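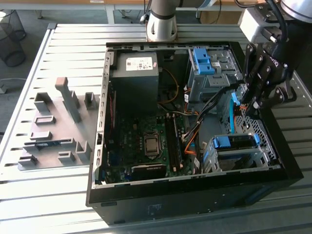
Teardown challenge – order of operations and cable question
Student Builds > Competition Teams

slatwise
Our club is doing the PC teardown event this spring and we are stuck on the order of steps. The rules give you 400 seconds per run, and every part that ends up in its slot on the tray counts. Our script does memory first, then the expansion card, then the drives. Memory works most of the time. The SATA cables are what kill us. The gripper snags one on the way to the drive cage and then the pose of everything else is off.
Do other teams clear the cables first or go around them?

Lunov
Cables first. We lost all of October trying to plan around them. A cable never sits the same way twice, so a path that was fine on one run hits on the next.

tetteh_23
Disagree. Pulling a SATA connector with a latch is harder than pulling a drive. You have to squeeze and pull at the same time, and if the fingers slip you drag the board with you. We leave the cables alone and come in high, straight down over the cage. 23 clean runs out of the last 30.

Lunov
Straight down works if your wrist clears the power supply. Ours doesn't.

tetteh_23
Then rotate the case. The rules let you set it on the table any way you like as long as the open side is up.

Flirkance
Check that before you count on it. At the regional they had us put the rear panel on the left and would not let us turn it. Page 4 of the handout says "as placed by the judge."

slatwise
I missed that line. OK, so rotating is out. We have two arms. Would you use the second one to hold cables aside?

Ania
We do. Second arm pushes the bundle down and stays put, first arm does the work. It costs us time at the start but the rest of the run is calmer. Keep the speed low on the holding arm. Ours was set too fast and bent a pin on a donor board.

tetteh_23
Two arms means two calibrations. Our coach, Sieglinde Meinecke, makes us redo both every Wednesday and it eats half the meeting. For a first-year team I would stick with one.

Ania
Fair, but they already have both mounted.

slatwise
We do, and both are calibrated. I will try the holding move this week and log the force readings. If it still snags I'll go back to one arm and come in high. Does anyone have finger pads they like for the drive latches?

Flirkance
Plain silicone, cut thin. Replace them when they go shiny.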